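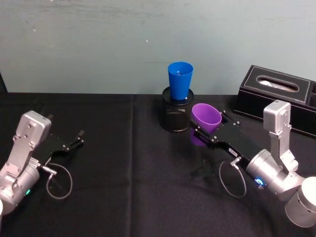 Why do cups stack? Look at any plastic cup from the side. Wide at the top, skinny at the bottom. That slanty shape is called a taper. Because of the taper, the bottom of one cup can drop into the mouth of the next one. The blue cup on the black cloth is sitting in a mesh pencil holder, standing straight up, mouth open at the top. Same idea! A round thing sitting in a round thing. The purple one is tipped sideways. Can't stack it like that. Turn it up first.

OK so what stops the top cup from falling all the way in? The walls. They get closer and closer together till the top cup cant slide down any more. Then it stops, with its rim poking out. Good, because now you have somthing to grab.

Sometimes stacked cups get STUCK. Air is part of the problem. Pull fast and there's no air getting in underneath, so it sort of sucks back. Twist a little. Pull slow. Pop!

Try it at home. You need 8 plastic cups (not glass!!) and a pencil holder.

Stack them. Measure how tall. Now stand them end to end, rim to rim and bottom to bottom, and measure again. Big difference, right? That's why stores ship them nested. Way more cups in one box.

Then see which cups fit in the pencil holder. Too wide? It sits on the rim. Too skinny? Wobble wobble.

More next time: lids.

Loïc Hervieu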